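Florencia Henríquez
@florencia_h_grips

1/ I promised to write something when the comparison of the two controllers was ready. It is ready enough. A thread about Hitarach and Gudier, both driving the same parallel gripper in our simulator. Sorry for my English, I will try to be exact.

2/ First the names, for people who are new here. Hitarach is the older controller of our lab. It plans the whole path and then follows it. Gudier is the newer one, written mostly by Uriel Cáceres. It corrects the path all the time from the wrist camera.

3/ Everything is in simulation until now. The real arm is promised for October and I prefer not to say more about this date.

4/ The rules were simple. Same gripper, same start positions, same tasks, 100 attempts for each controller. I changed the seed of the object positions but I used the same list of seeds for both. If you compare two controllers with different seeds you are comparing mostly the seeds.

5/ The tool task is the one I like most, because it has parts which are narrow and round and near to each other. Wrist view, with the screwdriver and the ring:

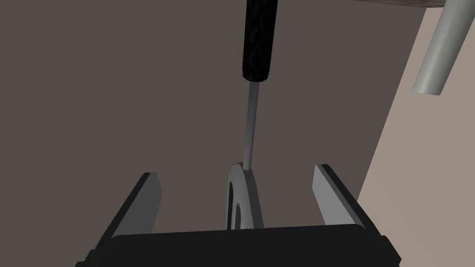
6/ Results of the tool task. Gudier completed 67 of 100. I will not publish the Hitarach number yet, because Nélida Gallardo found that in 9 of its attempts the time limit was set wrongly. I must repeat these. It will be lower than Gudier, but I want to write the correct number and not one I have to take back.

7/ How does each one fail? This interested me more than the score. Hitarach fails early. It arrives a little to the side, closes, and touches the part with the edge of the finger plate. After this the part has moved and the plan is not valid any more, but it continues with great confidence.

8/ Gudier fails late. It comes near very well, and then in the last centimetres it begins to make small corrections, left, right, left. Sometimes it never decides to close. Uriel calls this "the nervous hand". We reduced the gain by a small amount and it became better, but also slower.

9/ About the fingers. They are black outside with a light grey plate on the inner side. I asked for the light plates myself some months ago. When the inner face was also black, I could not judge the opening from the wrist view, and I suspect that Gudier could not do it well either. I have no measurement for this second part, so please take it as an opinion.

10/ Before each block I look at the gripper alone, against the plain background. It takes one minute. I check that both fingers come up where I expect them, that the angle of the wrist camera has not changed, and that the gap is free. For me it is like cleaning the glasses before reading. 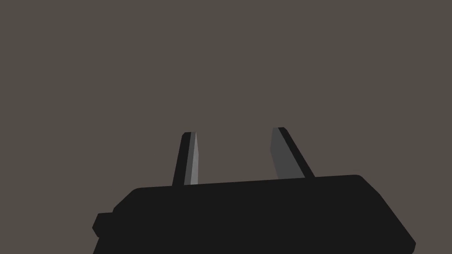

I started this habit after I lost one full afternoon. A colleague had updated the camera file, the view was turned by a very small angle, and every grasp went wrong to the same side. I was looking for the error in the controller. It was not in the controller.

11/ Recep Kılıçarslan asked me by message whether the model of the gripper is not too simple, with so few polygons. For contact we use a separate shape, which is finer than the one you see. The visible one is kept light so that the camera renders fast. But his question is fair for Gudier, which works from the picture. A real finger has screws and reflections and dust.

12/ So we will do a second series with more detailed fingers, the model that Zapata prepared for us. Only Gudier, as Hitarach does not use the camera and would give the same answer.

13/ Some practical notes, if you want to do the same thing at home or in your lab:
Write down the opening of the gripper at the start of every attempt.
Save the failed attempts with more care than the good ones.
Do not change the gain and the camera on the same day. I did it. I do not recommend it.

14/ Eulalia Riquelme wanted to know which one I would choose today. For boxes and large parts, Hitarach. It is quick, and when it fails I understand the reason in a few seconds. For tools and small parts, Gudier, with the lower gain and a strict time limit.

15/ There is also the possibility to use both: Hitarach for the long movement, Gudier for the last 6 centimetres. We tried it only a few times. The moment of the change is not smooth, the wrist makes a small jump. Uriel is working on this and I am mostly standing behind his chair.

16/ The scripts are in the shared Hastila folder, under "grip_compare". If you do not have access, write to Nélida and not to me, I do not have the rights to add people. Please read the notes file first, the units are in millimetres in one script and in metres in the other. I know. I will correct it.

17/ When the nine attempts are repeated I will add the Hitarach number under this post. If you see an error in my method, tell me, I would like to hear it before the second series starts.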